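We're hiring a Health and Safety Coordinator (warehouse and workshop)

Breltinix | Full time | On site, day shift with an occasional early start

Hi! I'm Boonsong Suksawat, I run health and safety at Breltinix, and I'm looking for someone to come and work with me. I wrote this ad myself, so it's longer than the ones you usually see. I'd like you to know what the job is before you spend an evening on a cover letter.

Who we are

Breltinix stores, repairs and ships commercial kitchen equipment. Ovens, dishwashers, walk-in cooler panels, the big mixers you see at the back of a bakery. We have 324 people across a warehouse, a repair workshop and an office that's attached to both of them by a hallway with terrible lighting (it's on my list). Most of what we handle is heavy, awkward, or has a sharp edge somewhere you didn't expect.

Right now the safety team is me and half of Lertchai Rojanasak's week. Lertchai is the operations manager and he has been very generous with that half, but he'd like it back. So this is a new position, and you'd be the second full-time safety person the company has ever had.

What you'd be doing

A lot of walking, to start with. I do a floor walk every morning at 7 when the first trucks are backing in, and I'd want you to take over the warehouse side of it. You'd look at the docks, the racking, the forklift charging area and the pedestrian lanes, and you'd talk to people. The talking is the part I care about most. I can teach you our inspection form in an afternoon. It's much harder to teach someone to stand next to a guy unloading a pallet and ask how his shoulder is doing in a way that gets a real answer.

Then there's the incident and near-miss work. Every report that comes in gets read the same day and gets a reply, even if the reply is just "got it, I'm coming down to look after lunch." You'd handle the first look, take the statements, write up what happened and follow the fix through until it's done. We had 63 near-miss reports last year. I'd love that number to go up, because I know perfectly well we had more near misses than that, and so does everybody on the loading dock.

You'd also:

Keep up the lockout procedures for the workshop. Each machine has its own sheet, and several of those sheets describe machines as they were before someone modified them. You'd sit down with the technicians and rewrite them one by one.

Run new-hire orientation for the warehouse. It's currently a slide show. I made it. It's not good, and you have my full permission to throw it out and start again.

Look after our injury log and the recordkeeping that goes with it. I'll train you on this and we'll do the first few months side by side.

Deal with contractors when they come on site, meaning you check their paperwork, walk them through our rules, and stop the job if they start doing something different once they're up on a roof.

Help me with chemical storage and the safety data sheets. The workshop uses degreasers and descalers, some of them nasty. We moved the whole inventory into a system called Cluvavitz last spring and the cleanup is only partly finished. If you enjoy a messy spreadsheet, you'll be happy for weeks.

What the first few months look like

I don't want to hand you a hard hat and wish you luck. For the first two weeks you'd follow me, and you'd also spend full shifts with receiving, with the forklift crew and with the repair technicians. Wear comfortable boots! After that you'd pick up the warehouse walks with me a few steps behind, and then without me.

By the end of month three I'd hope you would be running the near-miss process on your own and have the new orientation in a rough draft. If it takes you longer, we'll talk about it, and it won't be a scary talk. We have a big project starting in September, when the old racking in the Clodow building gets replaced bay by bay while the rest of the place keeps shipping. I'd really like you to be settled in before then. Traffic routes will change almost every week, and I can't be at both ends of the building.

Who I'm hoping to hear from

You've done some kind of safety work, even if it wasn't your job title. Maybe you were the shift lead who always ended up doing the inspections, or you've been on a safety team at a plant, or you're finishing a certificate and have spent a summer in a warehouse. Two years of hands-on industrial or warehouse experience would be great. I'll take less if the rest of your story makes sense.

You can write clearly. Reports here get read by supervisors, by our insurance people and now and then by a lawyer, and all of them need to understand what happened without calling you.

You can tell a manager no. Our managers are decent people, but they have trucks to fill, and there will be an afternoon when someone wants a guard left off until tomorrow. I'll back you up every single time, and so will Lertchai. You still have to be the one who says it first.

You're comfortable on stairs, ladders and concrete floors for a good part of the day. If you have a disability or a health condition and you're wondering whether the job could be set up differently, please ask me. We've changed plenty of jobs around for people and I'm happy to look at this one.

Nice to have, but please don't let these stop you: OSHA 30 training, forklift trainer certification, a second language (Spanish and Thai both get a lot of use on our floor), or some experience with ergonomic assessments.

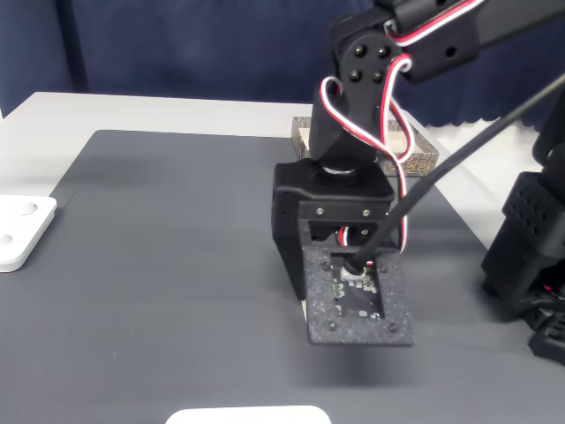 A word about the technical side, since people ask me on the phone. You don't need an engineering degree. You do need to be curious enough to ask a technician to explain a machine twice. Our repair crew knows far more about the equipment than I ever will, and they're patient with questions as long as you write down the answer and don't come back with the same one the next day.

Pay, hours and the rest of it

We pay hourly with overtime, and I'll tell you the range on our first call — I won't make you guess or ask what you earned before. Health, dental and vision insurance begin on your first day, and the company pays 100 percent of the premium for you (family coverage is shared). There's a retirement plan with a match, paid holidays, and vacation that I will nag you to take. You get a boot allowance every year and prescription safety glasses if you need them.

Core hours are 7 to 3:30. A few times a year one of us comes in for the night shift, so those folks see a safety person who isn't just a name on a poster. When that's you, you get the next day off.

We'll pay for training too. If you want to work toward a professional certification, the company covers the course and the exam fee, and you can study on the clock for a couple of hours a week.

How to apply

Send me a resume and a short note. In the note, I'd like you to tell me about one hazard you noticed at work, what you did, and how it went. It can be small. It can also be one where you tried to get something fixed and failed, and some of my favorite notes have been exactly that. A page is plenty.

Apply through the careers page on the Breltinix website and pick "Health and Safety Coordinator" from the list, or drop an envelope at the front desk with my name on it. Both reach me. If you know someone who works here, feel free to mention them, though it won't move you up the pile.

The process goes like this. I read everything myself. If it looks like a fit, I'll call you for a half-hour chat. After that there's one visit in person, where you'll meet Lertchai and two people from the floor, and you and I will take a walk through the warehouse together. I'll ask you what you see. It isn't a trick and there's no secret list of planted hazards, I just want to hear how you think out loud. We'll pay you for the time you spend on that visit.

Everybody who applies gets an answer, and everybody who comes in gets a phone call either way.

Breltinix is an equal opportunity employer. We do run a background check after an offer is made, and a record doesn't automatically rule you out. If you need any kind of accommodation during the application or the visit, tell me in your note or leave a message at the front desk and I'll set it up.

Questions before you apply? Call the main line and ask for Boonsong. Early afternoon is best — mornings I'm out on the floor and I can't hear my phone over the forklifts.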